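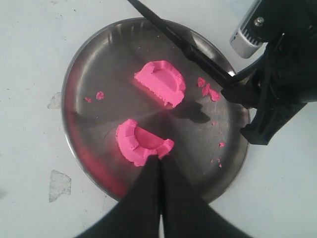
Wimell Play Sand is a mouldable indoor sand for cutting, pressing and shaping. It holds together when squeezed and keeps a clean enough wall to make hollow shapes such as cups and bowls. Cut a moulded cup in two on a steel plate and both halves keep their curved sides, although the cut edge comes out slightly ragged and a few crumbs end up on the metal. The grain is coarse enough to see. Pink is the colour we sell most of.

Product details
Code: 922
Colour: Bright pink
Pack size: 2 kg tub
Supplied in: Resealable tub with lid
Carton quantity: 12
Availability: In stock

Using the sand
Work on a flat, hard surface that can be wiped. A round plate with a raised rim is the best base we have tried — the sand lifts off bare metal in one piece and the rim stops most of the bits. Pack the mould firmly, right into the corners, then turn it over and tap the back. For cutting, press straight down with a long blade and do not saw. Children should use a plastic cutter.

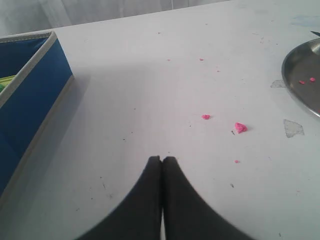 Loose crumbs can be picked up by pressing a larger lump of sand on to them. Do not add water. If the sand feels dry and will not hold, knead it by hand for a few minutes. Keep it off carpet and out of sinks. Put it back in the tub with the lid on when you have finished.

Also in this range
Presgate steel plate, round, raised rim
Mivberg fabric storage bin
Lobo mould set, cups and bowls

Delivery
Orders leave our warehouse within 2 working days. Schools and nurseries ordering 200 tubs or more should ask for a separate price — contact Graça Antunes in the sales office.

Customer comments
"Good weight and easy to cut. The tub could do with a handle." Rodrigo Sampaio
"We use it on trays at the nursery and it sweeps up fine. Second order." Nelly Ospina

Page last updated August 19, 2012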